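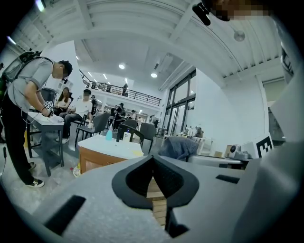
Budget for the room, then the robot

2022-04-28

Every spring the same spreadsheet lands on my desk. One line says "hardware" and it eats the whole page. Then a line for training, small. Then nothing.

I think that's backwards, and I'll say why quick.

We priced hand-held grippers from Plattner and Huvar in March. Fine tools, both. The gap between the two quotes was $1000 and we spent 3 meetings on it. Three! Meanwhile zero minutes on tables. Chairs. Shelves. Where do people put their paper when they stop to write something down? Somebody always has to write something down.

Look at any room where this work gets done. It's mostly people and furniture. Papers on a little gray table, a spray bottle, folks sitting, folks standing. Gear on a man's back while he bends over to do the paperwork. That is the job, and teh job costs money per hour.

Ximena Galindo at Hultonbridge told me her group set aside $3000 for spare cables and straps and was laughed at by purchasing. She spent $523 of it the first month. No one laughed after that.

Ferkavbridge went the other way - bought everything in one order, no spares, no slack. I wouldn't.

So my vote. Buy fewer units. Put the difference into tables at a decent height, spare parts and paid hours for the people wearing the stuff. Ask them what hurts before you sign, not after.

And get the quote in writing, with shipping. Plattner's didnt have it.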